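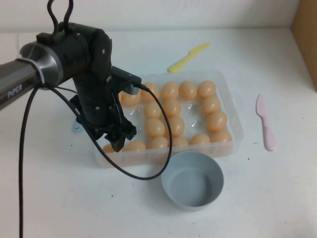 Widgate Museum, Fine Art Department

Turning pictures round: what the backs of paintings tell us
Speaker notes for the spring lunchtime talk

Reading time: 3 min

Start with the question I get asked most in the galleries: how do you know where a painting has been? People expect me to say letters, or diaries, or some old expert with a magnifying glass. Very often the answer is stuck, nailed or scribbled on the back, where no visitor ever gets to look. I love the backs of paintings. I would happily hang half the collection facing the wall for a month (pause here, the front row usually laughs, then looks worried).

Say how long we've got: 45 minutes with questions, and the handling table stays out afterwards for anyone who wants a closer look at the old labels.

Part one, the wood and the cloth

Begin with the stretcher, the wooden frame that the canvas is pulled over. Explain the little wedges in the corners. Tap them in and the canvas tightens. Pass the spare stretcher along the rows at this point, and remind people to mind the corner with the split in it.

Canvas sellers used to stamp their name and address straight on to the cloth. This is a gift! Shops moved, changed partners, moved again, and if you know when a shop was at a certain address you can say the canvas was sold between this year and that one. Stress that this dates the canvas and doesn't date the paint. Artists hung on to canvases for years. Some bought them secondhand and painted over whatever was there.

Mention the Cosach harbour view here. Our old catalogue card called it an early work, done before the painter left home. The stamp on the back comes from a shop that only opened after the painter had been away and come back again. So the whole card was wrong, and had been copied out wrongly four times, each time in neater handwriting. We changed the wall label in March, and I still go and look at it more than I need to.

Part two, the framer

Go slowly, this is the bit people write to me about afterwards. Most of our gilt frames came from one firm, Gusotetti, who worked in the streets behind the market. They put a printed paper label on the lower bar of every frame, and they changed the design of it whenever they ran out and had to order more. There are 3 main kinds:

The plain one, black type, name and street only.
The one with the border of leaves, which adds "carver and gilder".
The late one, on blue paper, which adds "pictures cleaned and restored" and makes anyone who has seen their cleaning wince a bit.

Once you can tell them apart you see them everywhere. Over 300 works in the store carry one or another of them, and when we laid the photographs out in order we could follow the shop from its beginnings to its last, rather sad, batch of labels cut by hand with scissors.

Don't rush past the scissors. You can see where the cut wandered. Somebody was in a hurry, or the light was poor, or they'd simply had enough that day.
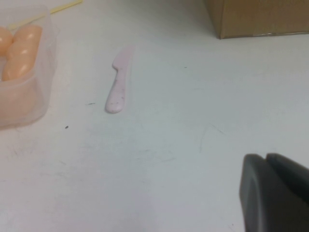 A warning that belongs here: frames get swapped. A blue label tells you when the frame was made or mended, and the picture inside may have nothing to do with it. Look for old nail holes that don't line up with anything. Look for a pale band round the edge of the paint, where a wider frame once kept the light off. I was caught out by this in my first year and wrote a very confident paragraph that had to come out of the guide.

Part three, sales and loans

Chalk numbers, stencils, stickers. Auction houses chalked the lot number on the stretcher and it was meant to be wiped off later. Luckily people were lazy. Tell the story of the river landscape marked 125. For years it was taken to be an inventory number from a private house, and we hunted through household lists for it and got nowhere. It's a lot number. Once we tried the sale catalogues it was there within an afternoon, with the seller's name, the price and a one-line description: "River scene, cattle, a little rubbed." It is still a little rubbed.

Then the Waweru Gallery loan stickers. These are the round ones, cream with a red edge. If you see one, the picture went to one of the Waweru summer shows, and those shows had printed lists, so you can look up what hung next to it. I find this properly thrilling. Two of our quietest flower pieces turn out to have hung side by side there, came to Widgate from different owners a generation apart, and are now on the same wall of Room 4 without anyone having planned it.

If running late, drop the section on customs stamps and go straight to the handling table.

Try this at home

Ask people to go and look at the back of whatever they've got hanging up, including prints and wedding photographs. Take it off the wall with two hands. Don't peel anything, even if it's already coming away. Take a photo of every label before you do anything else, and write down what it says, wrong spellings included. If a framer has covered the back with fresh brown paper, leave it be and ask the framer whether the old labels were kept.

Likely questions

Should labels be glued back on? Usually we keep the loose ones in a clear sleeve fixed to the backboard.

Can a label be faked? Yes, and good ones have been. Old paper is easy to come by. Check the nails, the dirt and the printing as well as the words.

Can I bring my own picture in? Yes please, to the opinion afternoons, wrapped in a clean blanket.

Ask at the end whether anyone remembers the Gusotetti shop or had family who worked there. Leave the notebook open by the door.

Contact Fine Art Department | © Widgate Museum | Back to top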